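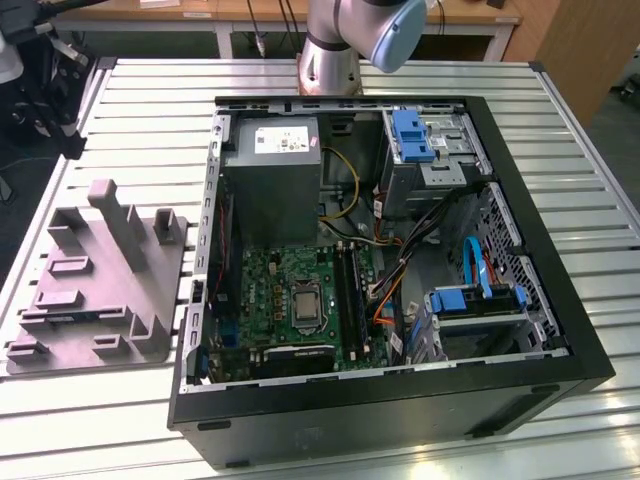

Figure 4. Tower on its side with the side panel removed, inside facing up.

Section 4: Opening the Draltlow tower and finding the parts

Read this section before you replace memory, a drive or an expansion card. You need a Phillips screwdriver and a small dish for screws.

CAUTION: Shut down the computer and unplug the power cord from the wall before you take off the panel. Do not open the power supply. It has no parts you can repair.

1. Disconnect the monitor, keyboard, network and all other cables from the rear panel.

2. Press the power button once and hold it for a few seconds.

3. Lay the tower on its side on a flat, stable table with the removable panel facing up.

4. Take out the two rear panel screws. Slide the panel toward the back of the case and lift it off.

5. Touch bare metal on the chassis before reaching inside. Repeat this each time you come back to the table.

6. Find the power supply, the dark gray box with a white label on top. The green motherboard is next to it.

7. Find the processor near the center of the board, inside its metal retention frame. The two long dark slots beside it are for memory.

Note: Figure 4 shows the processor with no cooler over it. If yours has a cooler in place, leave it on unless you are following Section 7.

8. Find the expansion card at the edge of the board. Its slot openings are in the perforated rear panel.

9. Find the optical drive cage and the hard drive bay. Both use blue plastic parts. Do not force a latch that will not move; check for a cable caught under it.

10. Before unplugging a cable, write down where it goes. Pull on the connector and keep your fingers off the wires.

Note: Cable colors vary. Go by the shape of the connector.

To order a replacement side panel, quote part 473. For the screw set, quote part 141.

Continue to Section 5, Replacing memory.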